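Tap water gets its turn

Hollis put its first free water taps into cafes in June, and the town has more than two dozen now. The idea came from Kostness, a small bottling town where people had stopped drinking what came out of the pipes.

Owners were slow to sign up. Free water, they said, meant fewer sales at the counter. Jurkar, a coffee shop near the station, joined anyway and kept its bottles on the shelf – they still sell.

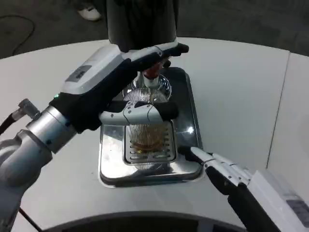
What it costs

A filter lasts six months. The town pays for the first 2, and after that the bill goes to the cafe. Triltum, the supplier, sends someone out to change them. Nine more places are on the waiting list, most of them along the river.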